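About Us

Hi, and thanks for stopping by! I'm the person behind Edemine, and if you've ever called us or sent one of those long worried emails at midnight, you've probably gotten a long answer back from me too (sorry, I do go on).

Edemine is a surface repair shop. We fix the outsides of things. Scratches, scuffs, tired gloss, cloudy covers, panels that have been leaned on and bumped into for years. If it has a shell, a lid, a housing or a door, and it used to look nicer than it does now, that's our kind of job.

I started out at a body shop called Naidu, where I spent 14 years sanding and polishing car doors and loved nearly every minute. What I noticed was how often people came in with something that wasn't a car. A piano lid. A display case. The side cover off a piece of gym equipment. We always had to turn them away, and it bugged me! So I rented a drafty unit in Flunstead, bought two secondhand polishers and hung a sign on the door. The first June was so slow that I refinished my own mailbox twice.

Things picked up. These days we have a proper spray booth, a separate room for matte finishes and more sanding discs than any reasonable business should own.

People ask what the hardest thing to fix is, and they always guess a deep gouge. Nope. Give me a gouge any day. It's the fine stuff on dark gloss — all those little white lines that you don't notice until the light hits from the side, and then you can't see anything else. Black is the worst for it. You can spend a whole morning on a patch no bigger than a dinner plate.

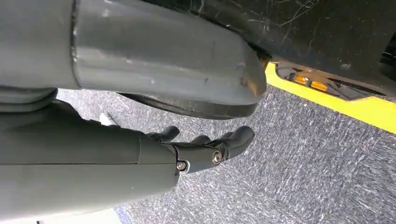 Matte gray is its own headache, mostly for the opposite reason. You can't polish it, or you end up with a shiny spot that looks worse than the scuff did. Pale streaks will sometimes come off with a soft cloth and a mild cleaner, so please try that before you pay me. If the mark is really in the finish, we usually respray the whole section up to the nearest seam. Seams are a gift. A blend that stops at a seam disappears, and one that stops in the middle of a smooth curve will haunt you.

Rounded ends take the most knocks, so we check those first, and then panel edges. Rubber rings and trim get masked or taken off before any sanding starts. I ruined a lovely black gasket my first year and I still have it on a nail over the bench.

For clear coats we use a product called Soltura, which goes on thin and doesn't yellow on us the way our old one did. We'll put it on a sample card for you if you want to feel it before you decide. Bring the card home, scratch it with your keys, whatever you like.

The smallest job we take is 400 square centimeters, unless you're already bringing in something else, in which case toss it in the box. We finished job number 2912 right before I sat down to write this (a big cabinet door, very satisfying).

You'll find us at 778 Mill Road, Flunstead, around the back, blue door. Come by with your scratched thing or just a photo of it. If the compressor's running I won't hear the bell, so knock hard!

Page last updated 25/01/2019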